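# Rapport d'avancement — Projet Liltik

**Accès équitable aux consultations mémoire dans les quartiers de Kokport**
Période couverte : second semestre 2024
Destinataire : Fonds Abou Jaoude, programme Santé et territoires
Organisme porteur : association Lalano

## 1. Rappel de l'objet

La convention signée avec le Fonds prévoit que l'association Lalano aide les personnes âgées de Kokport, et leurs proches, à obtenir un premier bilan de mémoire quand elles ne sont pas suivies par un spécialiste. Trois quartiers sont concernés : le Port-Vieux, les Salines et la Butte. Le présent rapport couvre la deuxième période de financement. Il fait suite à celui de juillet, dont nous ne reprenons pas ici les annexes.

## 2. Activités réalisées

Nous avons tenu les permanences d'accueil dans les trois quartiers, comme prévu. Celle des Salines a été déplacée en septembre dans une salle de la maison de quartier, plus proche de l'arrêt de bus. Le changement a été bien reçu, mais il a fallu réimprimer toutes les affiches et cette dépense n'était pas inscrite au budget.

Au total, 60 personnes ont été orientées vers la consultation mémoire de l'hôpital. Parmi elles, 23 ont eu leur premier rendez-vous avant la fin de la période. Les autres sont inscrites sur la liste d'attente, sauf quatre qui ont renoncé. Pour ces quatre personnes, nous avons rappelé la famille une fois et nous n'avons pas insisté.

Les visites à domicile ont commencé en octobre, avec un mois de retard sur le calendrier. Elles durent environ 20 minutes de plus que ce que nous avions estimé dans la demande initiale. La raison principale est la langue : une partie des familles parle peu le français, et l'entretien doit passer par une interprète ou, à défaut, par un enfant adulte. Nous préférons la première solution. Un fils ou une fille adoucit parfois les réponses de son parent, sans mauvaise intention, et le questionnaire perd alors une partie de sa valeur.

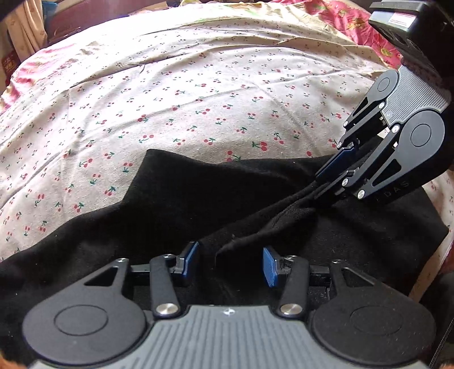

Le questionnaire lui-même a été revu en novembre. Deux items supposaient que la personne avait été scolarisée dans le pays et mettaient en difficulté des patients qui n'avaient pourtant aucun trouble apparent. Ils ont été remplacés avec l'accord du service de neurologie. La nouvelle version est utilisée depuis décembre dans les trois quartiers. Les réponses recueillies avec l'ancienne version sont conservées à part et ne seront pas mélangées aux nouvelles dans l'analyse finale.

## 3. Difficultés rencontrées

**Délais de l'hôpital.** Entre l'orientation et le rendez-vous, il se passe souvent plusieurs mois. Nous n'avons pas de moyen d'action direct sur ce point. L'hôpital a ouvert une plage supplémentaire en fin de matinée, réservée aux patients adressés par Lalano, mais elle est suspendue pendant les congés du personnel.

**Transport.** Les habitants de la Butte ont le trajet le plus long, avec un changement de bus. La ligne budgétaire « transport » a été consommée presque entièrement avant la fin de l'automne. Nous avons pris en charge les derniers trajets sur nos fonds propres.

**Reste à charge.** Certains examens complémentaires demandent une avance de frais que les familles ne peuvent pas toujours faire. Ce sujet dépasse notre projet — il concerne les règles de remboursement — mais il explique une partie des renoncements et nous voulions le signaler.

**Recrutement.** Le poste d'infirmière coordinatrice à mi-temps est resté vacant pendant tout l'été. Il est pourvu depuis la rentrée.

## 4. Situation budgétaire

Les dépenses de personnel sont inférieures au prévisionnel, à cause de la vacance de poste mentionnée plus haut. Les dépenses de transport et d'interprétariat sont supérieures. Nous sollicitons l'accord du Fonds pour transférer une partie du solde « personnel » vers ces deux lignes, sans modification du montant total de la subvention. Le tableau détaillé est joint en annexe A, les justificatifs en annexe B. Il manque encore une facture de l'imprimeur, qui sera transmise dès réception.

## 5. Prochaine période

De janvier à juin, nous prévoyons :

- de poursuivre les visites à domicile au même rythme, avec une interprète présente dès le premier entretien ;
- d'organiser deux rencontres avec les médecins généralistes de Kokport, dont une aux Salines ;
- de faire traduire la brochure destinée aux aidants ;
- de rappeler toutes les personnes qui sont encore sur la liste d'attente.

Nous avions aussi annoncé un groupe de parole pour les conjoints. Il est reporté au mois d'avril, car la salle envisagée au Port-Vieux n'est pas accessible en fauteuil roulant et nous en cherchons une autre.

## 6. Points soumis à la décision du Fonds

1. Le transfert entre lignes budgétaires décrit au point 4.
2. Le report du groupe de parole à avril.
3. La prise en compte, dans les indicateurs, de la nouvelle version du questionnaire.

Une réponse avant la fin de janvier nous permettrait de confirmer les contrats d'interprétariat dans les délais.

*Pour l'association Lalano, la coordination du projet Liltik*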